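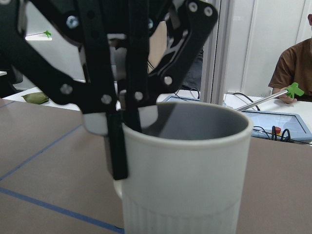
Climbing Cesmont hill is easy if you start from the Kerkdale side. Park by the chapel, fill your water bottle, and take the left path through the birches.

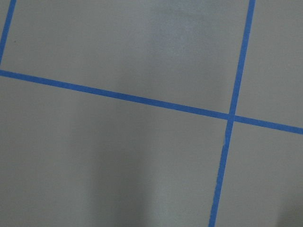 How long does it take?
Plan on 100 minutes up and back, longer with kids.

Halfway up you'll reach a fork — go right, past the old spring. My friend Algirdas Jankauskaitė always drinks from it, but I stick with my bottle!
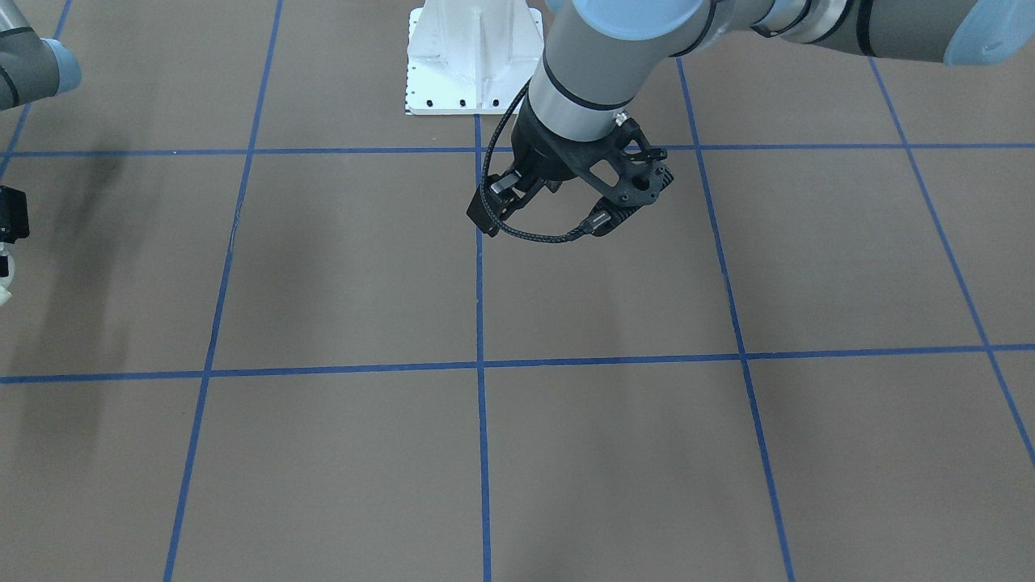
After the spring it gets steep for a bit, so take short steps and use the rope rail.

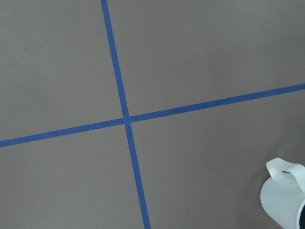
At the top, follow the 15 stone markers to the lookout (I love it in August).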